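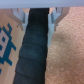 *Long, dark and very deep teal, held between light blue fingers.*

# Alarm in a Bag

Three portable alarm kits, one month, four different front doors. My apartment, my sister's lake cabin, a motel off the interstate, and a storage unit I'm still paying for. Feet are tired. Ears worse.

The idea is simple enough. You rent, or you move a lot, or you have a second place that sits dark half the winter. You don't want a guy drilling into the trim and you don't want a three year contract. So you buy a small box, a few stick-on sensors, and a siren. Set it down, plug it in, leave. When you go, it goes.

The kits: the Cavitz Travel, the Cele, and the Iditz. All bought at full price, all used the way a regular person would use them. Manual skimmed once, then lost.

## Setup, or the part with the swearing

Cavitz Travel first. Comes in a zip pouch. Hub, two door sensors, one motion sensor, a key fob. I had it going before my coffee got cold. Pull the tab on each sensor, hold it near the hub, wait for the chirp. No account needed to make the siren work, and I wish everybody did it that way. You only sign in if you want alerts on your phone.

The Cele wants an account before it'll do anything. Email, code, password, another code. Then an update. The update stalled at my sister's because the internet out there is one bar on a good day. Drove to the gas station, used their wifi, drove back. Worked fine after.

Iditz is the fancy one. $399, and the box tells you so. Heavy lid, foam, little cards. It has its own screen and a cell backup built in, and setup is all done on the screen, no phone. Took longer than the Cavitz, but I never got stuck. The text is tiny though. Reading glasses.

## How loud

Loud enough matters more than people think. A siren you can't hear from the bedroom with the fan on is a paperweight.

Cavitz says 100 decibels on the pouch. I don't own a meter so take it as the maker's number. In the apartment it had me out of the chair. In the cabin, hub in the kitchen, I could hear it from the dock with the windows shut. Good.

Cele is lower and kind of polite. A two-tone thing, like a truck backing up. You can pick from four sounds in the app and all four are the wrong one. From the cabin porch, fine. From the dock, nothing at all.

Iditz starts with a voice. "Please enter your code." Then a countdown, then a siren with a nasty warble to it. My neighbor knocked. Sorry again.

## The motel night

This is where the small stuff counts. One outlet free, by the bed, behind the lamp. Door sensor on a metal door frame that had been painted maybe ten times.

The Cavitz tape held all night and came off clean. Cele's tape let go at 2 a.m. and the sensor fell, which set off the alarm, which is I guess the system working. Not a great way to wake up. I wiped the frame down with a wet towel and dried it and it stuck after that. So clean your surface first, I know, I know.

Iditz I didn't even unpack. Too big for one night. The hub takes up half the nightstand and it's got a power brick the size of a sandwich. It's a portable alarm in the sense that you can carry it.

## False alarms

Curtains over a heater. A cat that isn't mine. Sun moving across the floor at the cabin, late afternoon, which got the Cele's motion sensor two days in a row until I turned it to face the wall side.

The Cavitz went off once for no reason I could find. Once in a month, I'll live. The Iditz never did. Not one. It has a pet setting and a slider for how touchy you want it, and I left the slider in the middle the whole time.

## Power and range

All three hubs have a battery inside for when the lights go out. I pulled the plug at dinner and checked at breakfast. Cavitz still on. Iditz still on, and it had texted me to complain. Cele dead by morning, and no warning on my phone that I could find.

Range next. Paced it out down the gravel road at the cabin with a door sensor in my hand, opening and closing it like a nut. Cavitz quit at 145 feet. Cele made it to 100 and then got spotty. Iditz was still picking up at the mailbox, and I ran out of road I felt like walking. For a one bedroom none of this matters. For a detatched garage it does.

## Monthly fees

Cavitz, none. There isn't a plan to buy even if you wanted one. Cele keeps your alert history behind a plan, and wihout it you see today and that's it. Iditz charges for the cell backup only, and you can switch it off for the months you don't need it. I like that. Seasonal cabin people, take note.

## Who gets what

Renters, road trips, a kid in a first apartment - Cavitz Travel. It's in my duffel right now.

Second home, bad internet, nobody there until spring - Iditz. Expensive, bulky, and it stayed at my sister's when I left. She won't give it back.

The Cele I'd wait on. The hardware is nice in the hand and the app looks good, but the battery has to last a night. If they fix that I'll try it again. Mine's going back this week, assuming I can find the box.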